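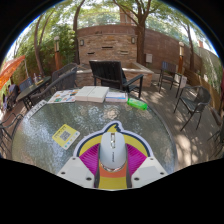 Harries Student Robotics Club Publishes First-Term Results, Including the Ones It Would Have Liked to Leave Out

Club says its hand-held gripper project collected plenty of demonstrations and settled very few questions

EMEN, 5 Sep 2023 – The student robotics club at Harries College today released the results of its Piltar project, a term-long attempt to teach a table-mounted robot arm to pick up everyday objects by copying people. The club recorded 654 demonstrations with a hand-held gripper. It is publishing all of them, along with test results that it describes as mixed.

Piltar began in May with a simple claim, made often in the papers the students were reading: that a person holding a gripper with a camera on it can show a robot what to do, anywhere, without the robot being there. The club wanted to know how much of that claim would hold up when the people doing the showing were second-year students with a small parts budget and exams to sit.

The answer, according to the club's report, is "some of it."

What was done

Members worked in pairs at patio tables outdoors as well as on the benches in the college workshop. One student handled the gripper, and the other set out the objects and kept the log. The objects were things people already had with them, such as a computer mouse. Each demonstration ran from approach to release and was meant to be one smooth motion. Many were not. The log has a column for hesitations, and it is well filled.

The outdoor sessions were argued over before they started. Supporters said a robot trained only on a gray bench under even light would learn the bench. Doubters said that glass tabletops, sunlight and leaf shadows would ruin the recordings. Both sides were allowed to write a section of the report, and readers will find that the two sections do not agree.

Of the 654 demonstrations, 66 were thrown out before training. Most of those were rejected for timing faults between the camera and the finger sensor. The rest were recordings in which the student changed their mind halfway and went for the object from another side. The rejected files are included in the release in a separate folder, and the club asks anyone who reuses the data to look at them first.

What the robot did

The trained arm was given 100 test attempts on the workshop bench, using objects that had appeared in the demonstrations. The club has decided against putting a single success rate at the top of its report. Members could not agree on what should count. A mouse that is gripped, lifted and then dropped on the way to the tray has been picked up in one sense and has not been moved in any useful one. The full table of attempts is printed in the report so that readers can score it as they like.

The club is willing to say the following. The arm did better with objects that sat alone than with objects that had clutter close by. It did poorly when an object was turned to an angle that few of the students had shown it. It did no better on reflective surfaces than the doubters expected, and the supporters' section of the report offers reasons for this that the doubters' section calls generous.

No tests were run outdoors. The arm is bolted to its bench and the club had no safe way to move it. This means that the main reason for recording outside, which was to find out whether the robot could then work outside, remains untested. The report says so on its first page.

A caution about demonstrations

Video of the arm working was shown at the Emen open evening and was well received. The club would like it known that the clip shown that night was the best of six. The other five have now been put online beside it, at the same length and without music.

"We have all watched robot videos and wondered how many tries it took," the club said in a joint statement. "We then made one and forgot to mention how many tries it took. It is an easy thing to do. People at the open evening asked us when this would be working in kitchens, and we did not have a good answer because we have no grounds for one."

The statement also questions how much of the project's effort went into the robot at all. By the club's own account, more hours were spent fixing loose finger mounts, relabeling files and recharging batteries than on training. New members who joined expecting to program were often handed a screwdriver. Several left. The club does not regard this as a failing of those who left, and it plans to describe the work more plainly at sign-up.

Support and independence

Parts for the gripper were bought with a grant from Sokberg, a supplier of workshop equipment. Sokberg had no say in the tests and did not see the report before release. The club has turned down a request to call the arm "autonomous" in joint publicity. Under the present setup a student has to place the object, start the run and stand by the stop button.

What happens next

Work on Piltar will continue this term on a smaller scale. The club intends to repeat the bench tests with a second group of students giving the demonstrations, in order to see whether the arm has learned the task or only the habits of the handful of people who did most of the recording. Members have written down beforehand what result would lead them to stop.

The report, the full set of recordings and the test table are free to download from the club's page on the Harries College website. Corrections are welcome and will be added to the report with the date received.

About the club

The Harries Student Robotics Club is open to all students at Harries College, Emen. No experience is needed. Meetings are held in the workshop during term.

Press contact: Harries Student Robotics Club, care of the Workshop Office, Harries College, Emen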